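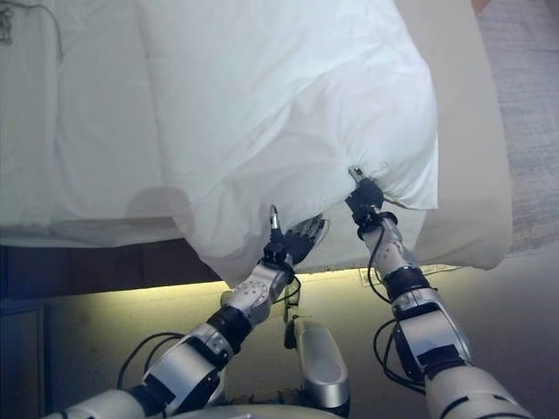
A white duvet on the bed, its lower edge hanging nearly to the floor.

I have been making my own bed for decades, and I thought I was pretty good at it. Then I spent a morning with Adoración Alcaraz, who looks after the rooms at the Miranda guesthouse, and I went home and stripped everything down to the mattress.

She started out at the Venlow, a much bigger place with 736 beds. "You didn't think there, you just moved," she told me over coffee in the linen room. "Here I have six rooms. I can look at a bed before I walk away from it."

Looking is a big part of it, I learned. Adoración likes a plain white duvet and nothing on top – no runner, no scatter cushions, no little towel swans (she made a face at the swans). "White shows you everything," she said. "Every thread, every hair, every crease. People think that's a reason not to buy it. For me that's why I buy it."

So what about the creases? I own an iron and I'm a bit scared of it. She laughed at me. "I don't iron a duvet cover on the bed, some people do that! You shake it, you let it drop, you pull from the bottom corners. A few soft folds are fine. It's a bed, somebody is going to sleep in it."

The hang is where she gets strict. She wants the side to fall as one loose curtain, close to the floor but never on it. I asked if she measures. "With my hand," she said, and showed me by running her palm along under the edge. "If it's touching the floor, it's picking up dust. If it's too high, you see the frame and the suitcase and the lost sock."

Her colleague Leandro Aguirre wandered in around then with an armful of pillowcases and strong feelings about sizing up. "Buy one size bigger than your mattress," he said. "Two people, one duvet, somebody always loses." The Miranda's come from Urberg and he's happy with them. He was less kind about the Jokoditz covers they tried last August. "The buttons! I was finding buttons in the dryer until Christmas."

I wanted to know how long a bed takes her. Up to 2 minutes if the sheets are already on, she said, and longer if I kept talking.

Before I left I asked what she does at home, on her own time. She glanced at Leandro, who was already grinning. "I pull it up and I close the door," she said.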